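Subject: Re: [small-things] Ear tips, cases and where to put them all

Hello all,

I promised on Saturday to write more about the small parts question, so I try to do it now. I have been sorting earbuds and their accessories for longer than I want to admit, and my conclusion is that a patterned surface is a bad place for it. On veined marble print, small pale things are hard to find again. I would like to hear if others have the same experience, or if it is only my eyes. 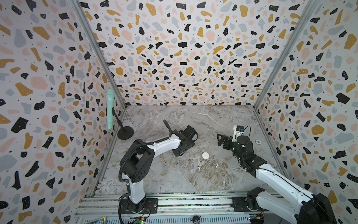
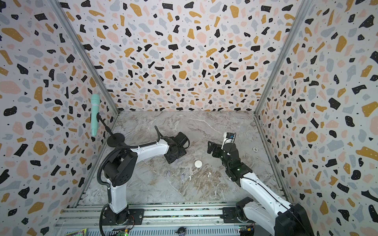
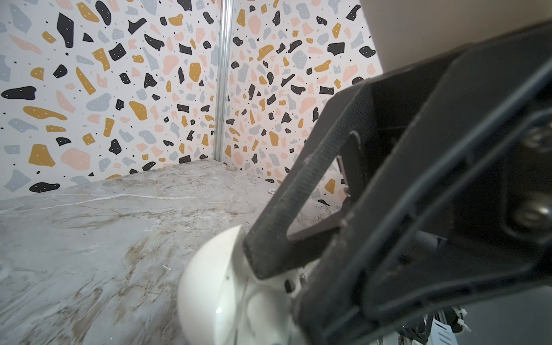 The same marble print and the same speckled walls are in all three.

Vasiliki Koutsoukos has answered me already off the list and allowed me to forward it, so I put her words here:

> Dear Stellan, I disagree a little with you about the pattern. Marble is
> fine if you use a tray. I have a dark felt tray with a low edge, and
> everything which comes out of a case goes into the tray before I touch
> anything else. White buds on dark felt you can see from the door. The
> ear tips are the real trouble, as they bounce. I lost one silicone tip
> under the radiator in October and found it when I was looking for
> another one.
>
> I also keep the left and right bud apart. Left side of the tray is left
> bud, right side is right bud. On many models the letter is printed so
> small that I need the magnifier, and I prefer to use it one time only.
>
> What do you do with tips which have no partner? I have a jar.
>
> Vasiliki

Thank you, Vasiliki. I also have a jar, and it is nearly full.

To the tray: I tried a felt one, but felt gives off fibers, and they stick to silicone tips very much. Then you must wash the tips again. Now I use a rubber mat from Kenach, dark green, with a raised border. It can be rinsed under the tap. The border is low, so a tip which is dropped from high can still jump over it, but this happened to me only two times.

For storing I have now this system, which Liv Sæther asked about:

Spare tips go in a pill box with 14 compartments, the kind for two weeks of medicine. One size and one color in each compartment. I write the size on the lid with a paint pen, as normal marker rubs away.

Cases are stored closed and with both buds inside. A case with one bud missing goes in a separate drawer, with a paper label saying which side is missing.

Cleaning things (soft brush, wooden toothpick, dry cloth) are in a flat tin next to the mat. I do not use alcohol on the colored tips. Once I did it and the surface became sticky after some weeks. Maybe it was a cheap material, I cannot say for sure.

Sverre Haugland wrote last time that he puts all tips in one bag and chooses by feeling with the fingers. I respect this, but I have about 178 of them and it would take me the evening.

One question from my side. Does somebody know a lamp which gives good side light on a table and does not stand in the way of the hands? I looked at the Vostine clamp lamp, but the arm seems short for my table, which is quite deep. With light from the side the small things throw a shadow, and then also a pale tip on a pale table is easier to see. I would be glad to hear from a person who has used this lamp for some months, also if the opinion is negative.

I have a few empty pill boxes left over. If you want one, please write to me directly and not to the whole list.

With kind regards,
Stellan Strömberg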